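3.2 Objects and Layout

The phone-placement layout uses two kinds of object: smartphones and desk holders. We chose the pair because it is common in homes and small offices, and because a thin, flat object lying on a surface is hard to pick up cleanly. Holders were sourced through Oler, and each has a round base and an upright tab with a slot. Before a session, the phones are laid flat on the mat with the screens up, and the holders are stood behind them. Spacing is left uneven on purpose — a perfectly regular grid made the layouts too easy to predict.
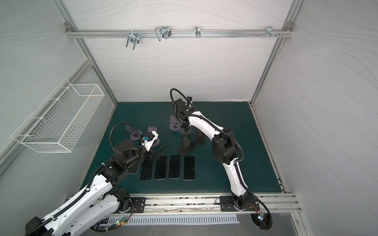 Figure 2. Phones and holders on the mat, Ondmont layout.

3.3 Variation Between Layouts

We prepared 73 layouts from the same set of objects. Between layouts, the order of the holders and the gaps between phones were changed by hand, following a printed list drawn up by Murthy and Varma. Layouts in which a phone touched the base of a holder were discarded and redrawn. The full Ondmont set contains 500 trials. Two layouts were repeated in June after the mat was replaced, and both versions are kept in the released set.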